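Flulton Coalition Agreements

A dataset of coalition agreements and confidence votes in the Flulton regional assembly. Version 4, November 2021.

Contents

The set holds 2394 rows. Each row is one recorded vote by one party group on a government formation, a ministerial appointment or a motion of no confidence. Of these, 1401 rows are linked to the text of a coalition agreement. The rest come from periods of minority or caretaker government, when no agreement was published.

Files

votes.csv has one row per party group per vote
agreements.csv has one row per signed agreement
parties.csv lists party names, short names and mergers
texts/ holds the agreements as plain text, UTF-8

Party groups with fewer than five members are entered under "other" in votes.csv but keep their own line in parties.csv.

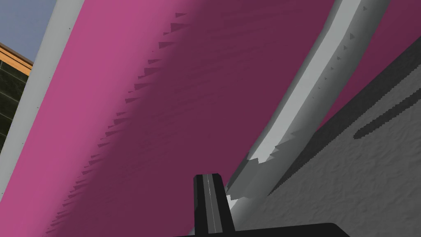
Rendered surface in pink, part lit and part in shadow.

Sources

Votes were copied from the assembly's printed record and checked against the Conix index. Where the two disagree, the printed record is used and the column "conflict" is set to 1. Agreement texts were scanned and corrected by hand. The Vasetti and Mamani governments each signed a second agreement partway through their term, and these are stored as separate entries with the same government code.

Known problems

Abstentions and absences were not told apart in the early record, so both are coded 9. Start dates for junior ministers are missing in places. The February budget vote appears twice in version 3; the duplicate has been removed.

Licence

Free to use and share with credit. Please quote the version number. Corrections can be sent through the issue tracker, with a page reference to the printed record.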